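Chapter 3
Where Does It Go? Household Waste and the Towns That Handle It

I grew up in Kulldale, and until I was in college I had never once wondered what happened to a bag of trash after the truck turned the corner. The bag went out, the bag was gone, and my mother put a new one in the kitchen can. When I moved to Farstead for my first job I got a shock, because there the town charged by the bag, and you bought the bags at the grocery store (they were purple, and they were not cheap!). I threw away a lot less that winter, I can tell you.

So this chapter is really about price and habit. We'll follow a week of household waste through two towns, one with a flat yearly fee and one that charges by the bag, and we'll see how the same family might sort, squash, compost or hide its garbage depending on which side of the line it lives. Keep your notes from Chapter 2 handy, especially the part on marginal cost – we'll lean on it hard.
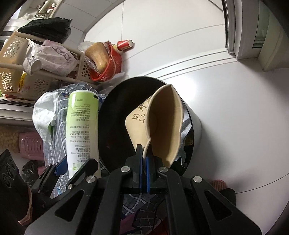

Sum-yee Tsang, reading a draft of these pages, objected that I was making it all sound like money, and that her neighbors in Farstead had been rinsing jars and flattening boxes long before the purple bags came in. It's a fair point, and I've added Section 3.2 to deal with it. Some people sort because they're charged, and some because the folks next door do, and telling those apart in the data is harder than you'd think.

Before you read on, try something for me. For 8 days, write down each thing you throw out and what you would have done with it if the bag cost you three dollars. Don't change what you do, just write it down. We'll use your list in the first exercise, where you'll draw your own demand curve for trash.

Key terms: flat fee, unit pricing, marginal cost, social norm, illegal dumping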